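Kenau Kitchen Cell, reviewed after a month of setup work

Kenau sells this as a ready-made simulated kitchen with one white arm in it. I bought it to work out arm placement for Liem. The base pose file is easy to edit, and a reload takes 7 seconds. Joint limits are less friendly — they sit in a separate file with 1,398 lines and no index.

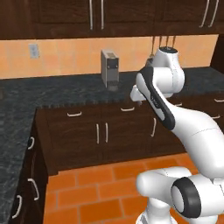

Saodah Ong wrote in to say her copy lost its base offset after every update until she locked the pose file.

Mine kept its offset, but I lock the file now too. The long side counter needed more attention. I ran the wrist through its range there and had to reset the home pose twice.
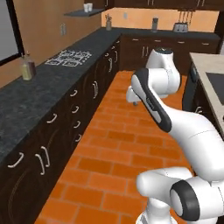 The arm beside the island, gripper pointing down.

Collision checking is the best part. It flags the link and the joint angle, and the log is readable. Gripper calibration is slow, and the manual skips two steps.

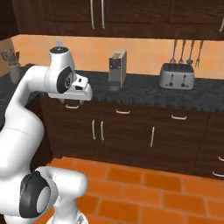 Gripper held just above the edge of the back counter.

I'd buy it again for placement work. For grip tuning, I still use Gresa.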